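Microfiber and "miracle" cloths: your questions

Do I need a separate cloth for every room?
No. The packs sold in eight colors are mostly a way to sell you eight cloths. I keep kitchen and bathroom apart and stop there.

Is the Dallier cloth worth the money?
I doubt it. The label promises 2000 wipes. I asked the company how that was tested and got a coupon back. My pair went limp after one winter, same as the cheap ones.

What does 330 gsm mean?
It's the weight of the fabric. Heavier cloths hold more water and take longer to dry. Past that, the number tells you very little about how well it cleans.

Can I really clean windows with only water?
Light dust, yes. Greasy fingerprints, no, whatever the package says. Use a drop of dish soap.

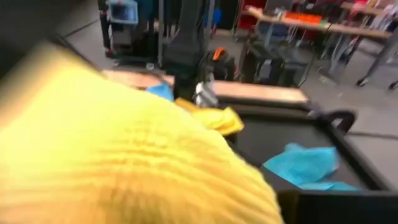 Yellow ribbed fabric, with a light-blue cloth in the tray.

Does fabric softener ruin them?
Everyone repeats this one. Vitória Marinho washed 16 cloths for us in Vevville, half with softener, and the softened ones did smear more on glass. On countertops she couldn't tell them apart.

Are silver-threaded cloths germ-free?
I haven't seen proof I'd trust. Wash them like any other.

Guido Messina swears by old T-shirts. Is he right?
For dusting and shoe polish, sure. They leave lint on mirrors, and he knows it.

How often should I replace mine?
When it stops picking things up. Ignore the date printed on the Prellby ones.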